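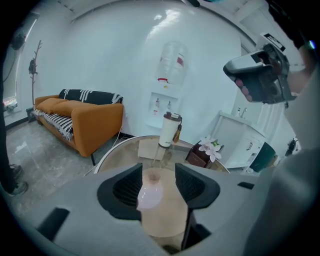
Search recipes

5 min read

Stop Telling Me to Bake It Until It's Done

I have baked bread at home for a long time, and my complaint is with the recipes. Too many of them give a baking time as if every oven were the same oven. Mine is an old Pendow that runs cold on the left side. A loaf that takes 35 minutes in somebody's test kitchen takes me closer to 50. I don't blame the recipe for that. I blame it for giving me nothing else to go on.

"Golden brown" is not much help. A rye loaf is brown before it goes in. A milk bread turns golden ten minutes early because of the sugar, and the middle is still paste. Tapping the bottom and listening for a hollow sound is a nice habit, but I have tapped plenty of loaves that sounded fine and were gummy when I cut them.

A thermometer costs less than a decent loaf pan. Plain white bread is done at 195 to 200 degrees in the center. I take lean, crusty loaves up to 205 or a little more. Print those numbers next to the baking time and most of the trouble goes away.

The same goes for flour. Last December I made a cardamom braid from the Miettinen bakery's booklet, which lists 500 grams of flour and then, in the American edition, "about 4 cups." I weighed my four cups and got 580. My neighbor's four cups came to nearly 500. That is the difference between a soft braid and a doorstop, and both of us followed the directions. The booklet had the weight right there and then talked people out of using it.

I hear two objections. One is that numbers scare off beginners. I taught a beginners' class at the Postow community kitchen for two winters, and the people who quit were the ones whose first loaf failed and who had no idea why. The other is that our grandmothers did without. Mine did, and she also baked the same two breads in the same stove for most of her life. She had her own numbers. She just never wrote them down.

So if you publish a bread recipe, give the flour in grams, the pan size, and the temperature inside the loaf when you took it out. Keep the cups in parentheses if you like. The childhood memories can stay too, but put them after the ingredients.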